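Compte rendu de visite – Atelier partagé Skurnuston

La délégation de l'association Inham a été reçue en mai à l'atelier partagé Skurnuston, à l'invitation de son responsable technique, M. Gerardo Valentini. La visite portait sur le projet Fidura, un poste de service à deux bras que les membres de l'atelier construisent sur leur temps libre et qu'ils souhaitent présenter lors de la prochaine journée portes ouvertes.

Accueil et présentation des locaux

L'atelier occupe le rez-de-chaussée d'une ancienne imprimerie. Mme Azra Halilović a rappelé les conditions d'accès : adhésion annuelle, formation obligatoire aux machines de découpe, inscription préalable pour les créneaux du dimanche. Le local électronique a été réaménagé au cours de l'hiver et dispose désormais d'un établi réservé au câblage. La délégation a relevé la bonne tenue du registre de sécurité, consultable à l'entrée.

Le projet Fidura

L'équipe se compose de sept membres. Le budget engagé à ce jour s'élève à environ 2 000 euros, hors bras robotisés, ces derniers étant mis à disposition par la société Munteanu dans le cadre d'une convention de prêt. Les dépenses ont concerné pour l'essentiel les plaques acryliques, l'alimentation, la câblerie et la visserie.

M. Rafsan Bepari a exposé les choix retenus pour la commande. Chaque bras est piloté séparément, un programme commun arbitrant l'accès à la zone centrale. Les positions de prise sont enregistrées à la main, puis corrigées après essai. Cette méthode demande du temps à chaque modification du plan de table, et l'équipe étudie un repérage par caméra sans avoir arrêté de calendrier.

La préhension demeure le principal sujet de travail. Les emballages souples se déforment sous la pince et les sachets glissent lorsque l'effort de serrage est trop faible. M. Settimio Bianchini a indiqué que des patins en silicone étaient à l'étude – deux duretés ont été commandées – et que les réglages seraient consignés produit par produit.

Le poste de service

La délégation s'est ensuite rendue auprès de la table de montage, recouverte de papier brun. Les articles y sont répartis par famille : bouteilles de Coca-Cola sur un présentoir transparent à deux niveaux, barres Snickers sur un support incliné, sachets sur une étagère métallique. Le plateau de service, garni d'un gobelet et d'un sandwich triangulaire, prend place devant les bouteilles.

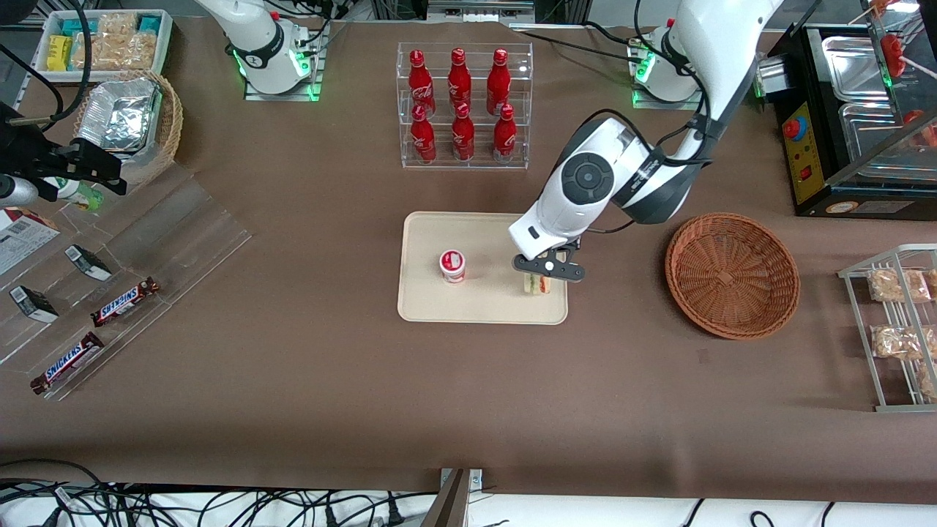 Interrogé sur la sécurité du public, M. Valentini a précisé que les démonstrations se tiendraient derrière une barrière et en présence permanente d'un membre formé à l'arrêt d'urgence. M. Remo Morelli, pour Inham, a demandé que cette consigne figure par écrit dans le dossier de présentation. Il a également recommandé de reprendre le cheminement des câbles sous le bord de la table avant tout transport.

Les échanges se sont poursuivis jusqu'à 17 heures. L'atelier transmettra à l'association la nomenclature des pièces ainsi que le plan de perçage des plaques de fixation. Une seconde visite est envisagée après le montage des nouveaux patins.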